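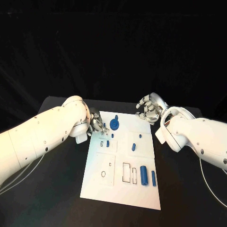 Speaker notes, open day at the Esine hall
25 Oct 2023 — Prundville office

Welcome the visitors from Klinhom and thank them for the 200 seats filled in September. State the task plainly: two arms, one white board, blue pieces to be placed in their outlines. Mention that the stage lighting varies during the demonstration.

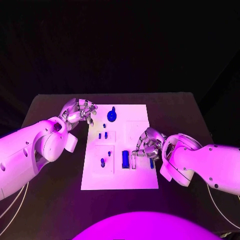 Plindow asked whether the hands could manage smaller parts, as its own line handles 57 sizes. Reply that the pegs are the present limit — larger parts are simpler to grip.

Move on to scheduling. Each group has one turn at the rail.
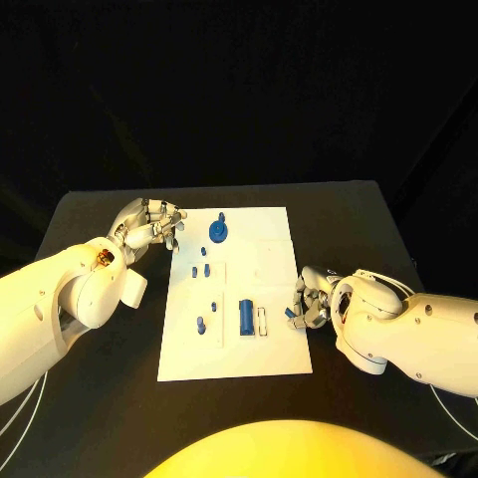

Groups then proceed to the side room for questions. Close with the date of the next visit.

Last updated: 25 Oct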